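4. Rules for Scene Preparation and Episode Acceptance

4.1 Why the rules are written down

In the first phase of the Gokommont project, every operator prepared the countertop according to his or her own habit. The result was 646 episodes which looked correct one by one, but could not be compared with each other. Some operators removed every object that was not needed for the task. Others left many objects and moved them between two attempts without making a note. When we tried to compute the success rate of the policy for different stand types, we found that the stand type was mixed with the operator, and the effect of one could not be separated from the effect of the other.

For this reason we wrote a short set of rules, called the Majumder protocol in the rest of this paper. It covers three moments: the preparation of the scene, the motion itself, and the decision to accept or reject the episode. It does not replace the safety rules of the laboratory, which stay valid at all times and have priority over everything in this section.

4.2 Preparation of the scene

The task family discussed here is the placing of a smartphone on a phone stand. A scene must contain more than one stand, and the stands must differ in shape. If all the stands have the same geometry, the policy can learn one final pose of the wrist and repeat it, and the evaluation will not show this weakness. A scene may also contain objects which have no relation to the task, including objects from the kitchen. We call them neutral objects. A neutral object may stand inside the field of view of the wrist camera, but it must not block the approach to the target stand.

The stands are not aligned with a ruler. In an early version of the protocol we asked for equal distances, and operators spent more time on measuring than on recording. The present rule asks only that the fingers can reach the target stand without touching its neighbor. The operator checks this with a slow dry run -- the gripper moves to the stand without a phone and returns.

Reflections need special attention. Phone screens and polished stone both return the light of the ceiling lamps, and the position of a reflection changes with the pose of the wrist. We do not forbid reflections, because they are present in every real home. We only require that the lamps stay in the same state from the first to the last frame of an episode.
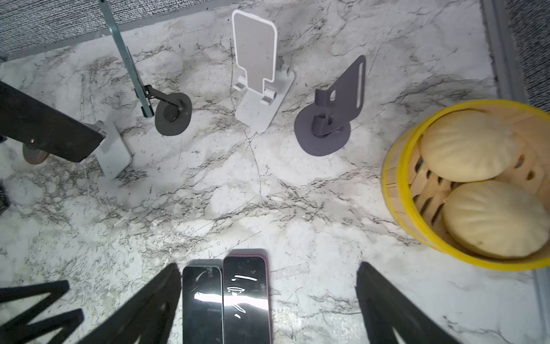

Figure 2. Wrist camera view of a scene in the phone placement family. Four stands of different design share a marble countertop with a bamboo steamer basket holding two buns, the neutral object. Two smartphones are visible between the gripper fingers at the bottom.

The written instruction for each episode must name the target in such a way that only one stand in the scene fits. "Put the phone on the stand" is not acceptable when more than one stand is present. "Put the phone on the white folding stand" is acceptable if there is only one white folding stand. The same rule is applied to the phones. When two phones are in the scene, the instruction must say which one is meant, for example by the color of its frame.

4.3 Motion

During the motion the operator shall follow four rules.

(a) The fingers close on the long edges of the phone and never press on the screen.

(b) The phone is lowered onto the stand and released only after contact. Dropping it from a height, even a small one, makes the episode invalid.

(c) If a stand is pushed from its place, the operator may correct the grasp but may not move the stand back by hand. A hand entering the workspace ends the episode.

(d) After release, the gripper goes back and waits for 2 seconds before the recording is stopped.

Rule (d) was added in April, after we noticed that several stands with a hinge sink slowly under the weight of the phone. A recording which stops at the moment of release cannot show this.

4.4 Acceptance

Each episode is reviewed by a person who did not record it. The reviewer sees the instruction and the video, and answers only if the instruction was fulfilled and if the rules of Section 4.3 were kept. Smooth motion is not a criterion. An episode with a failed first grasp and a good second one is kept and marked as "recovered", as such data was useful in our training.

With these rules we recorded 2,598 episodes on the Cleveck arm, and 400 of them were set aside for evaluation before any training began. The review was done with the Justadis annotation tool, which stores the version number of the protocol together with every decision. We recommend this practice to other groups. When a rule is changed later, the old episodes can be found and reviewed again -- without the version number this work has to start from zero.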